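Visit to the Vuder training room at Pludis
10/12/19 - by Jalley
14 shares | 2 comments

In Pludis we were shown how the two-arm cell is prepared in simulation. The fingers are checked every 30 runs, and after 3,000 the whole setup is loaded again from zero.
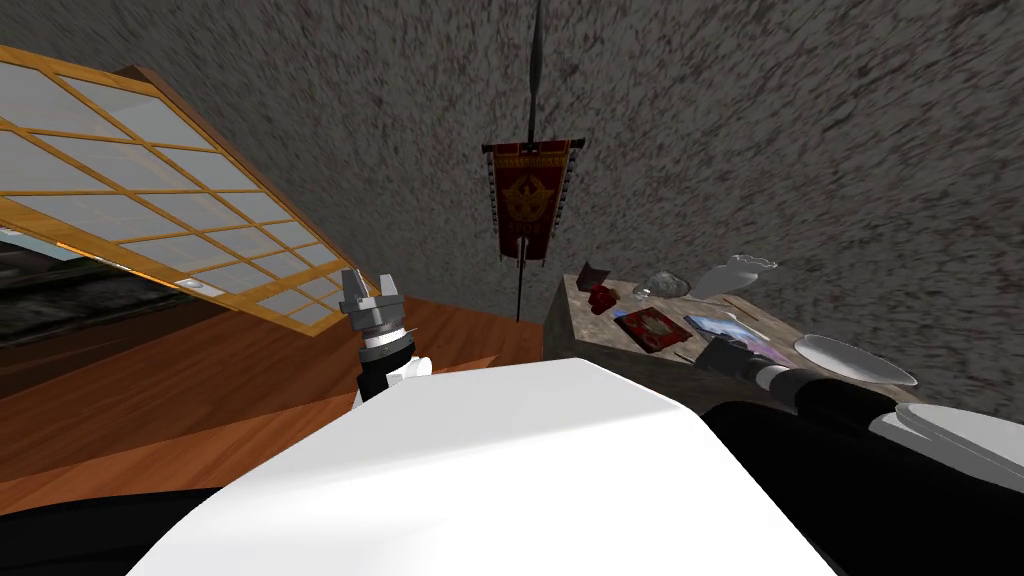 Right arm over the table, left arm raised.

I asked why the table is so full. Our guide said that a clean table teaches nothing about reach - I liked this answer. Resetting the objects takes 60 seconds.

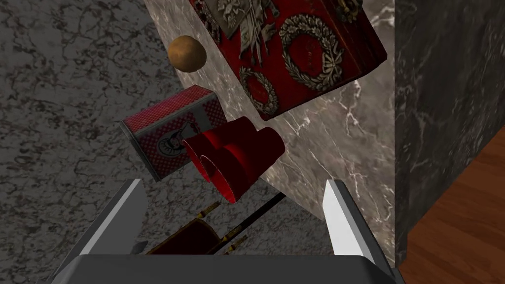 After this we talked about the finger opening, which must be set again when the gripper model is changed. They keep the old values in a paper notebook.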